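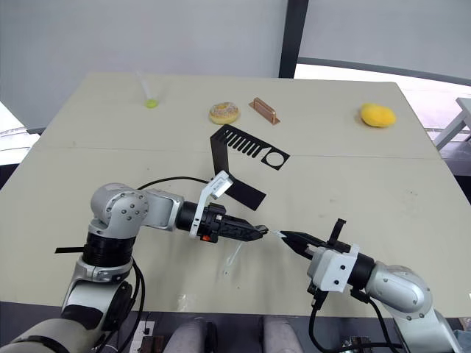

Reading time: 4 minutes

28 October 2026

Bradbridge sets out three-year purchasing plan for two-armed handling benches

Clamdale site to receive first equipment under phased budget

Bradbridge today published its purchasing plan for two-armed robot benches at its Clamdale assembly and packing site. The plan covers the choice of equipment, the order in which it will be bought, and the money set aside for installation, training and upkeep over the first three years of use.

The plan follows a review of bench work at Clamdale which began in July. The review looked at tasks in which a person must hold one item steady while placing, turning or threading another. Such tasks have been difficult to pass to single-arm machines, and the company has until now left them out of its automation budget.

Under the plan, Bradbridge will buy benches in two phases. The first phase provides for four benches, each with a pair of arms fitted with two-finger grippers. The second phase, for a further six, will be released only when the first four have each completed 466 hours of supervised running on site. No order for the second phase has been placed, and the company is under no obligation to place one.

Jozefína Halás, Head of Equipment Planning at Bradbridge, said: "We have bought machines in the past on the strength of a single task, and then found that the task changed within the year. This time we began with a list of the things our people pick up in a normal week and asked suppliers to quote against all of it. The price of the arm is the easy part of the budget. Fixtures, spare fingers, cabling and the hours spent teaching a new job are where earlier estimates fell short, and they now have lines of their own."

Selection of equipment

Suppliers were invited to quote against a written schedule of 119 handling tasks. The schedule includes rigid parts such as slotted sheet-metal fixtures and small metal blocks, and also items that bend, squash or mark easily. Thin clear plastic strips, sponges, small clear containers and soft baked goods were all included in the trial set. Bradbridge considers that a bench which can manage only hard, regular shapes would not justify its cost at Clamdale, where product lines are changed often and in small quantities.

Thin transparent strips were given particular weight in the scoring. They are hard for cameras to pick out against a pale surface, and they droop when held at one end, so that the second gripper must meet them at a point which is not fixed. Suppliers were asked to state separately how their equipment would deal with such items and what additional parts, if any, would be charged for.

Following the review of quotations, Varma has been named preferred supplier for the arms and grippers. Drutico will supply the control software and will provide on-site training. The two contracts are separate and may be ended separately. Bradbridge has asked both firms to hold their quoted prices until the second phase has been decided.

Budget and running costs

The first phase has been budgeted on a whole-life basis. Purchase of the arms and grippers accounts for less than half of the sum approved. The remainder is divided between installation, bench fixtures, replacement finger pads, cable sets, software fees and staff time.

The company has allowed 3290 staff hours across the first phase for training and task set-up. These hours will be charged to the equipment budget and will not be drawn from the production budgets of individual teams. Managers had asked for this change after earlier projects in which training time was not recorded.

Cable wear has been treated as a regular cost. Cables that run outside the arm are simple to inspect and replace, but they are also exposed to rubbing and snagging as the wrist turns. A full spare set will be held at Clamdale for every two benches - an arrangement that Varma has accepted as a condition of supply.

Ordinary flat-topped tables will be used as the working surface throughout. The review considered purpose-built cells and found that they would add to the cost of each bench and make it harder to move equipment between rooms.

Staffing

Bradbridge confirms that no posts at Clamdale will be closed as a result of the first phase. The 44 members of staff who currently carry out bench work have been offered training in task set-up and basic maintenance, and places will be allotted by the site manager in agreement with team leaders. Staff who prefer to remain in their present duties may do so.

Timetable

Installation of the first two benches is planned for the first quarter of next year, with the remaining two to follow when the electrical work in the east packing room has been signed off. A written report on running hours, stoppages and spending against budget will be issued to staff at the end of each quarter. The decision on the second phase will be taken by the board on the basis of those reports.

Firms wishing to quote for bench fixtures or replacement finger pads may request the task schedule from the Equipment Planning office at Clamdale. Requests should state the firm's usual lead time and smallest order quantity.

About Bradbridge

Bradbridge assembles and packs small goods for other manufacturers and for the food trade. Its main site is at Clamdale.

Media enquiries: Press Office, Bradbridge, Clamdale

ENDS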